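# Karer Paired Hand Gripper Kit: Gallery

*Published by the Fisham Equipment Review Office, October 26, 2020*

The Karer kit is supplied as a matched pair of hand-held grippers for recording two-handed tasks. This office received the kit on loan from the distributor, Değirmenci, and is reviewing it for general bench work with household containers. The review covers grip, comfort and ease of service. It does not cover the Sino recording software, which is sold under a separate license.

## Large, smooth objects

Wide plastic bowls are a fair test of any two-finger gripper. The wall curves away from the fingers, and the operator must judge the approach with care. 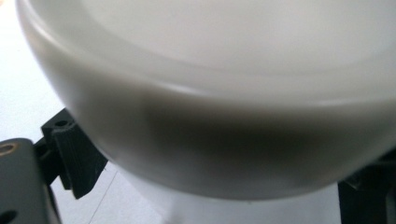 Operators were asked to hold the wrist low and to close the fingers slowly. The review form allows 45 seconds for each attempt, and reviewers record any slip, dent or mark on a separate sheet. Of the 69 attempts planned for this part of the review, those with bowls are scheduled first.

## Lids

Round lids are held at the sides, across the full width of the rim. The manual recommends this grip for any lid that is too wide to pinch from above — a point on which the printed edition and the online edition agree.

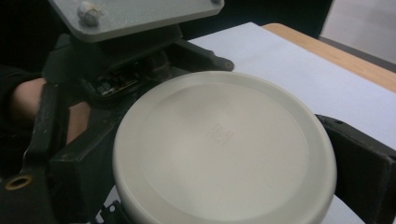
*Off-white plastic lid held at both sides of the rim.*

## Two-handed work

The kit is priced and sold as a pair, and the two units are not offered separately. Reviewers work in sessions of about 3 hours, with a rest between tasks. Comments on handle size and cable length will appear in the full report, due in January.
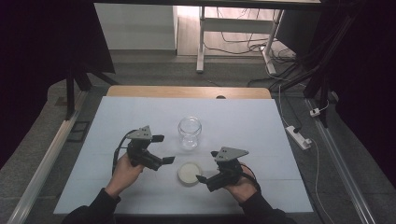 *Both grippers in use, with a clear glass jar and a round lid on the work table.*

Requests for the full report may be sent to the Fisham office in writing. Loan terms for the kit are available from Değirmenci.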